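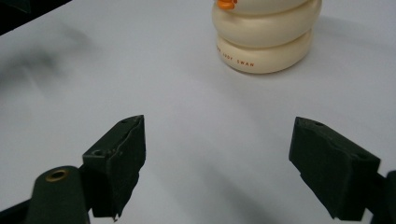 Slide 1. Stacked-ring-shaped toy on a pale tabletop.

Night flow and leak location in the Netholm supply area
Speaker notes, Marijke Coppens

Slide 2. Scope
State the scope first. The talk covers one metered area, fed from one point, the Keskinen pumping station. It covers leakage on the distribution mains and on service pipes up to the meter. It doesn't cover the trunk main from the treatment works, and questions about that go to Ilari Ahonen after the break.

Area has 1172 connections. Of these, 1053 have meters that can be read remotely. The rest are read by hand once a year and can't be used for night work. We assign them the median night use of the metered group. Say this now, it always comes up.

Slide 3. Why the night hours
Customer use is lowest between 2 and 4 in the morning. Pressure is highest then, so leaks run at close to their daily maximum. Flow into the area minus legitimate night use is the estimate of leakage. Write the subtraction on the whiteboard if there is one.

Legitimate night use includes toilets, softeners, the bakery and the dairy. The bakery starts filling its tanks before 3. Raili Seppälä asked for its own submeter and got one in April. Before that, the bakery showed up in our figures as a leak, and a crew dug for it.

Slide 4. Minimum flow plot
Point out the step in the curve. A burst gives a sharp step. A joint that is slowly failing gives a ramp over weeks. A valve left open to the next area gives a step too, and in our data it looks the same as a burst. Check boundary valves before sending a crew out. Sketmont is the area on the other side of the boundary. If Sketmont inflow drops by the same amount on the same night, it's a valve.

Pause here for questions on the plot. Keep it short.

Slide 5. Pressure correction
Leak flow varies with pressure raised to an exponent. For rigid pipe with a round hole the exponent is near one half. For plastic pipe with a lengthwise split it can go above one, as the split opens under load. We use one for the whole area. Kalevi Seppälä has argued for separate values by pipe material and he is probably right, but the material records are incomplete for the older streets.

Night leakage can't be multiplied by 24 to get a daily volume. Daytime pressure is lower. Use the hourly pressure record at the average point of the zone and add up the corrected hours.
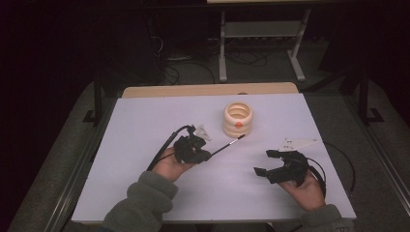

Once the volume is known, the next step is narrowing the area down. We close valves one at a time during the night window and watch the inflow meter. Each closure is held until the reading settles. The drop in flow at each step is compared with the number of connections shut off. A large drop with few connections behind it marks the section to survey.

Slide 6. Step test result
The test left one section of cast iron main, 344 meters long, between two working valves. We then put out 4 Aton loggers on the hydrant and valve spindles along it. The loggers record noise, and the delay between any two of them gives the distance to the source. The wave speed came from the pipe table. It was wrong for one repaired length in plastic, so the first position was off and we dug a dry hole. Measure the wave speed on site if there is a second access point.

Slide 7. What changed in procedure
Marjatta Vainio now keeps the boundary valve log. Any valve operation is entered the same shift, with the number of turns. Repairs go into the pipe records with material and length before the job is closed.
Meter clocks are checked each quarter. Some had drifted enough to move bakery use out of the window.

Slide 8. Questions
If time is short, skip to the step test plot and leave it up. Likely question: cost of the night crew. Two people, one van, one night per test. Overtime rates are in the handout, last page.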